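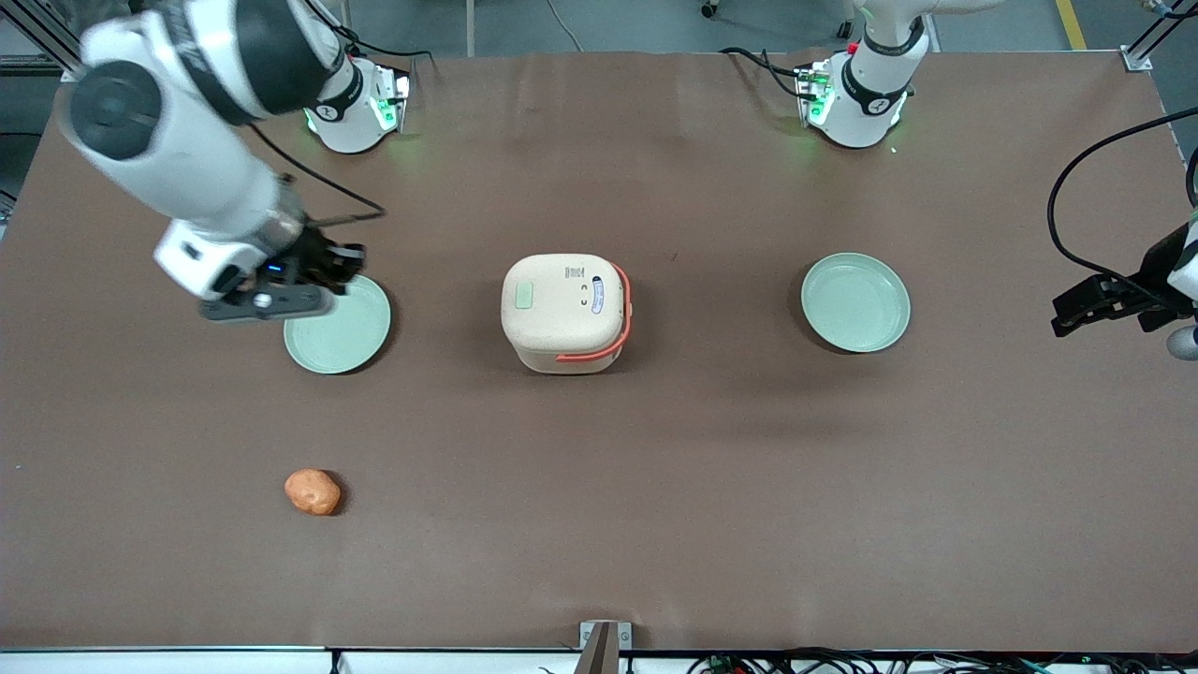
Two green plates and a lunch box on a brown tabletop

Travel Help > Storms and Recovery > Visiting After a Hurricane

Is it rude (or dumb) to keep our beach rental two months after the storm?

Posted by kettlepond

Hi all, first time posting, long time reader. We booked a house on the coast back in the spring, for a week in December, well before the hurricane came through in the fall. It's a small town, one main road in, one grocery store, a pier that I gather is now about half a pier. The owner emailed to say the house is fine apart from the outside stairs, which have been rebuilt, and that we're welcome to come. We've paid 2000 dollars and she's offered to move our dates to next year if we'd prefer.

My husband says go, they need the business. My sister says we'd be gawking at other people's bad luck and taking up space that a work crew or a family without a roof could be using. I keep going back and forth! I don't want to be one more car in the way, but I also don't want to pull my money out of a place we've loved for years. Has anyone here gone back to a storm town this soon, or do any of you live in one? And if we do go, is there anything useful we can bring in the car? We have a big old wagon and could fill it.

Vasco Arruda

I run a little sandwich place two blocks back from the water (not your town, I don't think, but we had the same sort of thing happen a few years ago), so you're getting the view from behind the counter. Please come. The first couple of weeks, no, stay home, the roads are full of utility trucks and the gas stations run dry. But two months on, what hurt us was the quiet. The crews had mostly moved inland, the volunteers had gone back to their jobs, and people who had booked canceled because they'd seen the same one clip of a roof in the surf on TV. I had 40 seats and on a lot of evenings that December I had three people in them, and one was my brother-in-law.

Your sister has a point about housing though, so ask the owner straight out. Something like "is anyone local waiting on a place to stay?" Some owners had signed up with the county to take in families and some hadn't, and she'll know. If she says the house would sit empty, then it'll sit empty, and you staying home won't put a roof on anybody.

A few other things. Call the town office before you drive, they usually pick up after 8 in the morning, and ask about the road and whether there's a boil notice. Don't go poking around the streets with the debris piles on the curb and please don't photograph them. That's somebody's couch and their kid's school stuff. Eat out every night you can afford to and tip like it's your birthday. Buy your groceries there too, even if the shelves look thin and the milk costs more.

As for filling the wagon, ask first. We got so many winter coats. It was 70 degrees. We had a church hall stacked to the windows with clothes and what people wanted was contractor bags, bleach, work gloves and box fans. By now it may well be gift cards for the hardware store. I'd call whichever church or fire station is running the pantry and just bring what's on their list.

And say hi to people! You don't have to tiptoe. Folks will tell you their storm story if they feel like it and if they don't they'll talk about fishing.

marshhen241

I'd move the dates. We went six weeks after one of these and half the restaurants were closed, the beach had nails in it and my dog cut her foot. The owner told us everything was "fine" too. Get it in writing that the water and power are on.

pinestraw_patty

Agree with Vasco on nearly all of it. I live inland and drive down to help a friend who's still in a camper in her own yard, and she says the nicest thing is seeing lights on in the rentals again. It gets very dark down there with everyone gone.

marshhen isn't wrong about the nails, they do turn up for a good long while. Wear real shoes on the sand and keep the dog on a short leash near the dune line. Also check your tires before you leave and carry a plug kit, because the tire shop down there had a line out to the road last time I went by, and it closes at noon some days.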